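Stutora Records, Dudville
Progress report on the regional recording grant
19 September 2025

Where we stand

The grant was for one full-length album by Kokar, pressed on vinyl, and a short run of shows to go with it. The album is recorded. It isn't mixed, and the shows are only partly booked. Our last report said we'd be mixed by now. I doubted that when I signed it and should have said so.

Recording

Kokar brought in 18 songs and we tracked 16 of them at Sqalli, the studio over on the rail side of town. The other two were dropped because the band couldn't agree on how they ended. Most of the basic tracks are live takes with the vocals left in, which was the plan in the application. It does sound like a band in a room. Whether that is worth what it costs in fixing afterward, I'm less sure than I was in February. There is pedal steel bleeding into nearly every vocal mic, and on the slower songs it can't be hidden.

I'd put nine of the songs up against anything we have released. Four more are decent. The rest are there because the band likes playing them, and I expect an argument when we get to the running order. My preference is a shorter record.

Mixing

Three songs have finished mixes. The first engineer's mixes were bright and loud and made the drums sound like they were recorded somewhere else, so we stopped after two songs and moved the job back to Sqalli. That cost us time and one payment we won't recover. The payment has come out of our own share of the budget and isn't charged to the grant.

Pressing

The order is still set at 500 copies. The plant has offered a better unit price if we go higher, and I have turned it down twice. Everyone in this business has a closet full of records they got a better unit price on. We don't have a confirmed delivery slot, and I don't put much faith in the unconfirmed one.

Audience figures

You asked for numbers. The advance single has been played 728 times on our own page since it went up. I can't tell you how many of those are people and how many are the band. Mailing list sign-ups did go up the week the single came out, then went flat. I wouldn't read a trend into either one.

Shows

Two dates are confirmed, both in Dudville. The out-of-town rooms want a finished record before they'll commit, and I can't blame them.

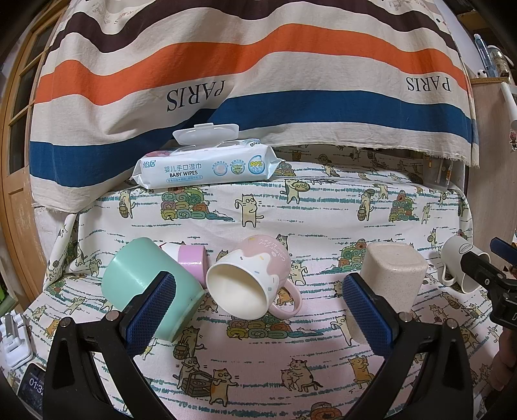
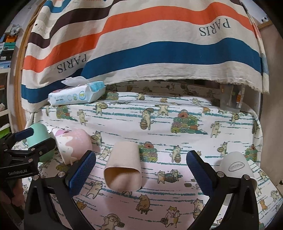 Sleeve design is the one part that has moved faster than planned. We have a layout, lettering and a back cover, all inside the amount you approved. The open question is color. The band wants something faded and I think faded looks like every other roots record in the rack, so I've asked for the pairing on the striped cloth in the second picture, the wide orange with the deep blue under it, on a cream ground. The designer thinks the orange will print muddy on uncoated card — we'll see a proof before anyone commits to it.

What we need from you

We are asking to move the final report back by one quarter. We aren't asking for more money. If the mixes run over again, I'd sooner cut songs from the album than come back with a second request.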